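I moved to Munddale in February and the first thing I bought for the new place was not a bed. It was a metal bin for my toy blocks. I want to write a small thread about storage, for people who also collect blocks as adults and have no idea where to put them.

My situation: I have 42 sets, most of them old, and they were in plastic bags. The bags were inside other bags. Every time I wanted one red piece I had to open everything on the floor and then put all of it back.

First I tried the fabric cubes from Tullero. They look very nice on the shelf. But the small pieces go into the corners where the cloth is sewn, and you have to turn the cube inside out to get them. I did this 2 times and then I gave the cubes to my sister for her towels.

Then I tried the clear drawers from Jundix. These are good if you sort everything by shape. I am not a person who sorts everything by shape. After one week all my drawers had the same mix inside, only in smaller portions.

So now metal. A friend from my old job told me to look for used workshop bins, the wide and low kind. I found one for 34 dollars, with scratches all over, and I carried it home on the bus. The driver was not happy with me.

What I like: you can push your whole hand flat on the bottom and move the pieces from one side to the other. Nothing catches. With fabric or a basket it is never like this.

What I don't like: the noise. My God, the noise. When you pour 500 pieces into a metal bin at ten in the evening, your neighbors will know you by name. I pour in the afternoon now, and slowly, with one hand under the bag.

Some of you asked me about felt on the bottom. I tried it. It is quiet, yes, but the dust stays in the felt and the thin pieces stand up in it like little trees. I took it out again. A folded towel under the bin helps more than felt inside.

Please also check the edges before you buy. Mine had one sharp place on the rim, and I put tape on it the same evening. Old bins can be bent a little, so put yours on a flat table and see if it moves when you press on a corner. 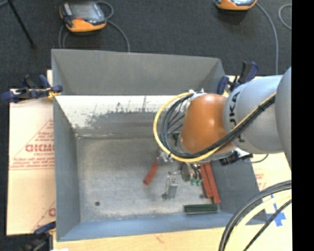

Color is the other thing I wanted to say about gray metal. On my old carpet, which had a pattern, I could look straight at a piece and not find it. On bare metal the strong colors come out right away, even when the bottom is full of scuffs, like with the red blocks on the right side of this bin. Small dark pieces are harder. There are dark spots on the panel too, one of them a little round hole, and with my eyes I would try to pick those up for sure.

For gray pieces I have no good answer. I keep them apart in a soup bowl from Kamata, the little shop near the station. White inside, and heavy enough that it doesn't tip over.

Next I want to find a lid. The bin did not come with one and the dust in this apartment is terrible. I think a thin board would do it, maybe with a strip of cloth on the lower side so it does not slide. If you already made something like this, please show me how you did it!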